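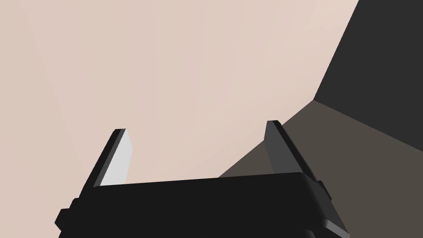
Projects > Automation > Gripper Evaluation > Progress reports

Evaluation of the Pement parallel gripper kit
Progress report for the period ending January 31
Submitted to Brekberg Operations, Thursday, February 8, 2018

1. Purpose and status

This report covers the second period of the evaluation of the Pement gripper kit and its simulation package. Brekberg is considering the kit for the small-parts transfer station at the Pemamden site. The work is funded in two stages. Stage one, now nearly complete, is carried out in simulation. Stage two is a bench trial with one loaned unit.

The stage one model is built and runs. The approach and clearance checks are finished for the shelf layout and partly finished for the bin layout. Contact behavior has been checked only for rigid parts. The bench trial has not started. Spending is within the approved amount for the period.

2. What the kit contains

The supplier offers the kit as a single order line. It includes the gripper, one set of blade fingers, a wrist adapter, a cable set and a license for the simulation package. The license is tied to one workstation and runs for a year. Additional finger sets are sold separately, in two lengths. Brekberg was quoted for the standard length only, and all results below refer to that set.

The simulation package supplies the gripper as a geometry file with separate collision shapes, a joint definition for the jaws, and a virtual camera that can be fixed to the wrist. The package does not include a robot arm. We used the Mathew arm model already held by the project, which loaded without changes once the units had been converted.

3. Work done in the period

3.1 Model setup. The geometry file was imported and compared with the supplier's dimension drawing. One error was found. The collision shapes for the side lugs were missing, so the lugs could be seen in rendered views but passed through other surfaces without registering contact. We added simple box shapes by hand. The supplier has been informed and has confirmed the omission. A corrected file is promised, with no date given.

3.2 Wrist view. The virtual camera was mounted behind the gripper body and looks forward over it toward the fingers. With the jaws fully open, both finger tips stay in view and the space between them is clear. The body covers the lowest part of the view at all jaw positions. A part lying close to the body therefore cannot be seen from this camera, and the station will need a second, fixed view if parts are to be checked after pickup.

Under the default single light the inner face of the left finger renders much brighter than that of the right. This affects the supplier's tip-finding routine, which relies on a brightness threshold. With the default threshold the routine found the left tip reliably and lost the right tip whenever it lay against a darker surface. Adding a second light on the opposite side removed most of the difference. The routine should be treated as sensitive to lighting until it has been tested on the bench.

3.3 Clearance near corners. The test enclosure was reduced to plain surfaces meeting at a corner, with no parts loaded, so that clearance could be measured without other contacts. The gripper was moved toward the corner from 16 start positions with the jaws wide open. It reached the target position without contact in all but 2 of them. In both failures the right lug touched the side surface before the finger tip arrived. The same runs made with the supplier's original file reported no contact at all, which shows the effect of the missing shapes.

A partly closed approach avoids the problem for narrow parts. It does not help for the widest part on the station list, which needs nearly the full opening. For that part the wrist must be turned before the final move. The turn adds a step to the cycle and has been included in the timing estimate to be issued with the stage one report.

3.4 Grasp runs. A batch of 590 simulated grasps was completed on the rigid parts. The log files are complete and have been archived. Analysis is under way and no success rate is given in this report, as the friction values supplied with the package have not been checked against the real finger surface. Early results should not be used for a purchase decision.

4. Assessment of the kit to date

Installation of the package was simple and the manual is accurate on most points. The section on jaw limits uses a different zero position from the joint definition in the file. Users who enter limits from the manual will get a smaller opening than expected. We lost 2 working days to this before the cause was found.

The flat blade fingers suit the thinner parts on the list. Their narrow tips enter gaps that the present tooling at Pemamden cannot reach. The width of the body is the main drawback. It governs the clearance in tight corners more than the fingers do, and changing to the longer finger set may be the cheaper remedy. We have asked for the geometry of the longer set so that this can be checked before stage two.

Support has been adequate. Questions sent by email were answered, though replies on the collision file were slow and came from a different contact each time.

5. Open items

- Corrected collision file from the supplier. Our own boxes will be used in the meantime.
- Geometry of the longer finger set. Requested in January, not yet received.
- Friction values for the finger surface. To be measured when the loaned unit arrives.
- Bin layout. Of the 7 approach paths planned, those that enter over the rear wall have still to be run.
- Soft parts. Not modeled. The package has no suitable contact model, and we propose to cover these parts only on the bench.

6. Budget and schedule

No change to the stage one budget is requested. The hours lost on the jaw limits were absorbed by shortening the lighting tests. The workstation license was charged in full in this period and will not appear again.

Stage two depends on delivery of the loaned unit and the wrist adapter. The bench at Pemamden is reserved, and the mounting plate has been drilled to the adapter pattern in the drawing. If the adapter arrives later than the unit, the gripper can be powered and tested for grip force on a fixed stand, but no motion tests can be made.

7. Decisions requested

Brekberg is asked to approve the purchase of one fixed camera for the bench trial, and to confirm whether the widest part remains on the station list. If it is removed, the wrist turn described in section 3.3 can be dropped from the cycle and the corner runs repeated with a reduced jaw opening.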